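How to read the front of a two-door control cabinet

Before you touch a switch on a control cabinet, spend a minute reading the doors. The routine takes almost 20 minutes the first time and much less once you know the layout. You don't open anything. Work on live parts belongs to a licensed electrician.

Start at the top of the left door. The row of three lamps is yellow, green and red, the usual phase colours on cabinets built to the Chinese pattern. All three should be lit when the supply is on. One dark lamp can mean a lost phase or just a dead lamp, so check the meter before you decide. 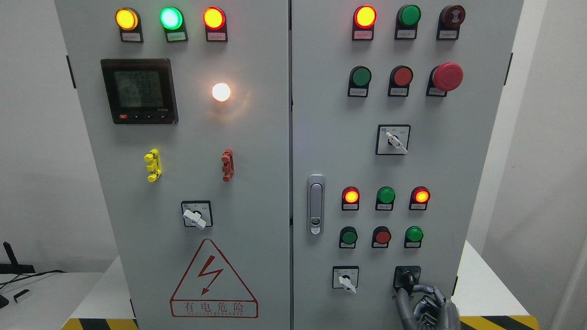
Jamila Fakir

Next, the power meter. The digits are stacked in rows, with one phase to a row on the voltage page. Write down all the values, then compare them with each other – a row well away from its neighbours matters more than a small drift in all of them. On our Radordale sheet, a line-to-line reading near 400 is normal and anything under 305 gets reported. Check which page the meter is showing first, as phase voltages are lower.
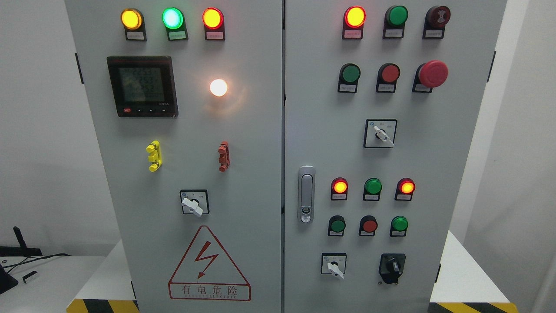
Leave the buttons under the screen alone unless you know the menu. It's easy to end up in the settings instead of the next page.

Now look at the selector switch lower on the left door. Note where the lever points and copy the position into the log before anyone turns it. If the labels are in a language you don't read, get them translated and keep the list in a plastic sleeve nearby. Ours came from Plakitz and runs to 40 lines. 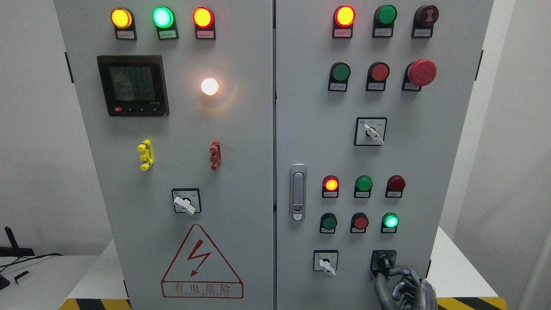

Finish with the right door. Work along each row from left to right, marking lamps as lit or unlit. Find the stop button before you operate any other control. Turn rotary switches one position at a time and recheck the lamps after each move.
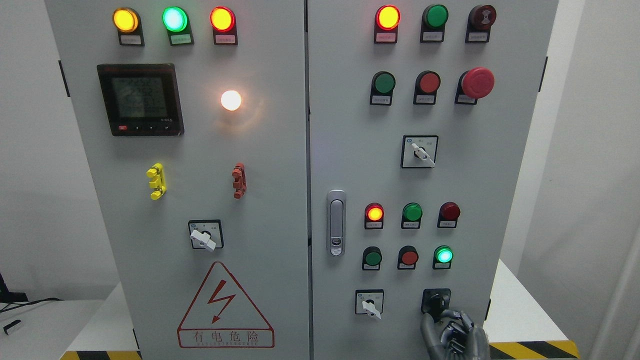
Stoica: We do the meter first and the lamps second, and I'd add the colour of each lamp to the log. Ours only had a tick box for years and you couldn't tell later which phase had gone out.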